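Tavau tabletop kit, used by a school robotics club

We ran the Tavau kit for one term, from September, with two groups of four students. The club already had an arm, so we bought the table and prop set only. Smadi sells the arm bundle separately and I have not tried it.

Assembly took 90 minutes. The top is white and wipes clean, though it shows smudges quickly. Glare off the surface upset our colour thresholds until we moved the lamp. Yellow on white was the worst case, and the bananas needed their own setting.

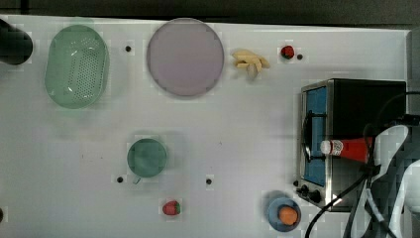
The printed task cards run from 1 to 9. Card 4, fruit onto a plate, is a fair first exercise and most students managed it within a session. The mug is harder, as the handle is short and the grasp angle has to be close. Anything put near the toaster oven limits the approach path, and cable routing needs checking before each run.

The software, Parka, logs joint positions reliably but exports slowly. The manual skips calibration entirely. We used the Ukance worksheet instead.

Good value for a club with its own arm. Spare strawberries would be welcome.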